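ホテルのカードキーが磁気で飛ぶ話、方式ごとに整理しておく。長くなるのでスレッドにする。対象は宿泊施設側の設備担当と、仕組みが気になる人。

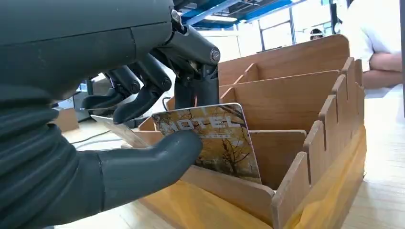 ホテルのカードキーと木製のカード立て。

1
まず用語。カードキーと呼ばれているものには大きく分けて磁気ストライプ式と非接触IC式がある。前者は裏面の帯に磁気でデータを書き、後者はカード内部のチップとアンテナで読み書きする。外見では区別しにくいものもある。見分けるなら錠前側の形状が早い。差し込むか通すなら磁気、かざすならIC。ただし差し込み型のIC錠も存在する。

2
「スマホと一緒に入れたら開かなくなった」は、ほぼ磁気ストライプ式の話。ICのほうは財布の磁石程度でデータが消えることはない。開かない原因は別にある。後述。

3
磁気ストライプの耐性は保磁力で決まる。単位はエルステッド(Oe)。低保磁力のLoCoが300 Oe前後、高保磁力のHiCoが2750 Oeや4000 Oe。ホテルで使われてきたのは多くがLoCo。書き換えが前提で、フロントのエンコーダーの書き込み電流も小さくて済むため。銀行系カードはHiCoが多いので、同じ財布に入れて部屋の鍵だけ死ぬのは理屈どおり。

4
手帳型ケースの留め具やバッグのマグネットホックは、表面に密着させれば1000 Oeを超えるものが普通にある。LoCoには十分すぎる。ただし磁場は距離で急に落ちる。密着と数センチ離れた状態では別物と考えてよい。スマホ本体より、ケースの磁石とスピーカー部を疑うべき。

5
ストライプの色で保磁力を判断する人がいる。黒ならHiCo、茶ならLoCoという目安。傾向としては合っているが保証にはならない。確実に知りたければ発注仕様書を見る。仕様書がなければ業者に聞く。

6
ここから手元の記録。昨年まで保守を見ていた宿(Tirwood、客室数は伏せる)で、7月の1か月間に再発行の理由を全件フロントに書いてもらった。再発行は609件。項目は「紛失」「期限切れ」「読めない」「延泊」「その他」。

7
最多は「期限切れ」だった。チェックアウト時刻を過ぎて部屋に戻った客と、日付を1日短く入力した発行ミスがここに入る。客はどちらも「磁気が飛んだ」と申告してくる。申告をそのまま集計すると、磁気不良の件数が実態よりかなり膨らむ。

8
切り分けは簡単で、回収したカードをエンコーダーで読む。読めて日付が過去なら期限切れ。読めなければ消磁か物理損傷。この手順を入れる前は全部「磁気」に入っていた。古い統計と比較するときは注意。

9
物理損傷の内訳も見た。縦方向の擦り傷、曲げ、汚れ。日焼け止めの付着が目立ったのは季節要因だと思う。汚れは布で拭いて読めるようになるものが相当数あった。廃棄前に一度拭く。

10
錠前側の問題も混ざる。同じ部屋から続けて申告が来たら、カードより先に読み取りヘッドを見る。クリーニングカードを通して改善すればヘッド汚れ。しなければ電池電圧。電圧が落ちると、解錠できたりできなかったりする中途半端な時期がある。ここが一番面倒。

11
電池交換の周期をカレンダーで決めている施設が多いが、出入りの多い部屋とそうでない部屋では減り方が違う。解錠回数のログが取れる機種なら回数で管理したほうが合う。取れない機種なら、エレベーター脇など稼働の高い部屋だけ周期を短くする。

12
IC式の「開かない」について。主因は3つ。かざす位置がずれている、複数のICカードが重なっている、アンテナが断線している。交通系カードと重ねて財布ごとかざすと、リーダーが衝突処理でどちらも読まないことがある。単体でかざして開くなら故障ではない。

13
アンテナ断線は曲げで起きる。角に近いところを繰り返し曲げたカードに多い。穴あけ加工も危ない。ストラップ用に後から穴を開けた施設があったが、アンテナのループを切って一山だめにしていた。穴が要るなら最初から穴位置指定で発注する。

14
IC式への更新費用の話もよく聞かれる。錠前の単価だけで比較すると判断を誤る。エンコーダー、管理ソフト、カード在庫、工事中の客室停止を足す。逆に磁気式を残す側には、再発行の人件費とヘッド清掃を足す。

15
カード単価も誤解が多い。見積りは500枚と1000枚で単価が変わるのが普通で、デザインを2種に分けるとロットも分かれて割高になる。絵柄に凝るなら片面だけ共通にする手がある。Nosportに出した見積依頼ではこの分け方で通った。価格は案件ごとなので書かない。

16
保管について。未使用カードの在庫を事務用マグネットの引き出しに入れない。当たり前のようで、実際に見る。書き込み前の白カードなら消磁しても書けば使えるが、事前に書いておく団体用は全滅する。団体分は発行後に離して置く。

17
束にして輪ゴムで締めるのもやめたほうがいい。反りが出る。立てて保管するか、平積みなら低く。直射日光の当たるカウンターも避ける。PVCは熱で反り、反ったカードは差し込み型の錠で途中までしか入らない。

18
「カードキーに氏名やクレジットカード番号が入っている」という噂は今でも流れてくる。自分が読んだ範囲の錠前システムでは、入っているのは部屋の識別子、有効期間、発行の通し番号といったもので、個人情報の欄はなかった。全機種を確認したわけではない。気になる施設はベンダーに記録項目の一覧を出してもらう。

19
新しいカードを通すと古いカードが無効になるのは、錠前が通し番号を見ているから。だから再発行しても、客が新しいほうを一度も使わなければ古いカードは期限まで生きている。紛失時は再発行後にスタッフが新カードで一度開けておくこと。手順書から抜けていることが多い。

20
この通し番号の件はBrayan Sánchezさんに指摘されて自分の手順書に足した。以前の版(2022年8月26日付)を持っている人は差し替えてほしい。変更箇所は紛失時の項だけ。

21
質問が来ていたので追記。「アルミホイルで包めば磁気から守れるか」。静磁場は素通しなので意味がない。ICの読み取りを遮る効果はあるが、目的が違う。磁石から離すのが一番安くて確実。

22
もう1件。「消えたカードは自分で復旧できるか」。できない。フロントで書き直してもらう。カード自体は壊れていないので同じカードに書ける。急ぎなら部屋番号と身分証を用意しておくと早い。

23
Sasturaの錠前について聞かれたが、触ったことがないので答えられない。Hegedűsの旧型は電池蓋の爪が折れやすい。予備の蓋を在庫しておくこと。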